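The Word I Stopped Saying

3 November 2025

I've been picking a fight with the word "fine." It started at the dentist in Wimlow, of all places, when the receptionist asked how I was and I said "fine" with half my face numb. She wrote something down. I've wondered ever since if it was "fine."

So I went home and looked it up, because that's what I do instead of laundry. It goes back to the Latin for "end," by way of French, and somewhere along the road it came to mean finished, polished, the best of its kind. Fine silver! Fine wine! And then we got hold of it and now it means the soup is lukewarm but I'm not going to send it back. (There's also the fine you pay at the library, a cousin from the same Latin root, the end of a dispute. I owe one in Bistalbridge and I'd rather not discuss it.)

I mentioned all this to my friend Edgardo Tan, who taught high school English for 20 years and has opinions about everything shorter than a paragraph. He told me to try going a whole month without it. I lasted 4 days.
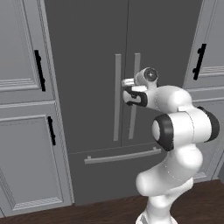
The trouble is that most people asking how you are have a bus to catch. On day one I told my neighbor I was "a little gloomy but looking forward to dinner," and she put down her groceries and we talked for almost an hour. Lovely, but her ice cream was in there. On day two I tried "well enough," and my brother called our mother to say I sounded strange. By day three I was just waving.

What finished me was a text from my niece asking if it was okay to bring her new boyfriend over. I typed a 900-word reply about how happy I'd be, deleted it, and sent "fine." She called in under a minute wanting to know what I had against him!

I had nothing against him. He's delightful, he ate two plates of everything. But a word that used to mean the very best now makes a young woman think she's been insulted, and I find that sort of sad.

Edgardo wants me to start over in December, with "nice" thrown in to make it harder. I told him I'd think about it. He said that was fine.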